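Jernby Work Table, Light Wood, Honey Finish – Long-Term Review

Rating: 4 out of 5
Used for: cloth sorting, folding, light clamping

I bought the Jernby as a bench for textile work. It has now been in daily use since December, and these notes cover the top, the edge, stability and the finish. The shelf insert sold separately was not tested.

Assembly

The table ships in one flat carton. Four legs, two rails, one top, 15 bolts and a hex key. The instruction sheet calls for 16 bolts in the parts list and 15 in the drawings; the drawings are correct. Pre-drilled holes lined up except at one rear corner, where the insert sat slightly proud and had to be seated with a mallet. Leave all bolts finger-tight until the top is on, then tighten diagonally.

Surface

The finish is smooth enough that terry and thin cotton both slide without snagging. I checked it by dragging a dry towel over the same strip for 1,531 passes, spread over several evenings. No lifted grain, no pilling on the towel, and a very slight increase in sheen along the strip, visible only under a low lamp.

Color matters more than I had expected. The honey tone gives good separation from pink and yellow-green cloth, and white toweling stands out well. Tan or beige fabric is harder to pick out, and undyed linen is worst. Anyone sorting mostly natural fibers should look at the darker version.

Glare is low. Under a ceiling light there is one soft reflection near the center, which moves with the viewer and does not obscure anything.

Edge and clamping

A square base plate clamped to the top holds an upright pole without trouble. I use a Drotier clamp with a rubber pad. Without the pad, the jaw left a faint mark on the underside after one night. The underside is unfinished and softer than the top, so a pad or a scrap of card is advisable.

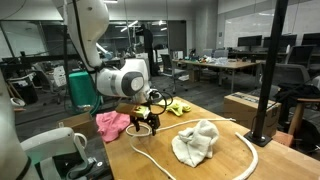 Stability

Side-to-side movement is small when the bolts are tight. Front-to-back movement is greater, and it increases if the floor is uneven. The feet are fixed – no leveling screws – so I put a felt shim under one leg. The bolts needed a quarter turn after the first month and have held since.

Cleaning

Lint wipes off with a barely damp cloth. Rope fibers collect along the joint between top and rail and need a brush. Haddad wood soap left no residue; a citrus spray dulled one small patch, which recovered after buffing.

Price and alternatives

I paid 443 at Trirkport, delivery included. The next model up has adjustable feet and a thicker top, but the work surface is the same size. For folding and sorting the thicker top adds little. For regular clamping it would be worth the difference.

Pros: smooth finish, low glare, accurate drilling on most holes
Cons: no leveling feet, soft underside, error in the parts list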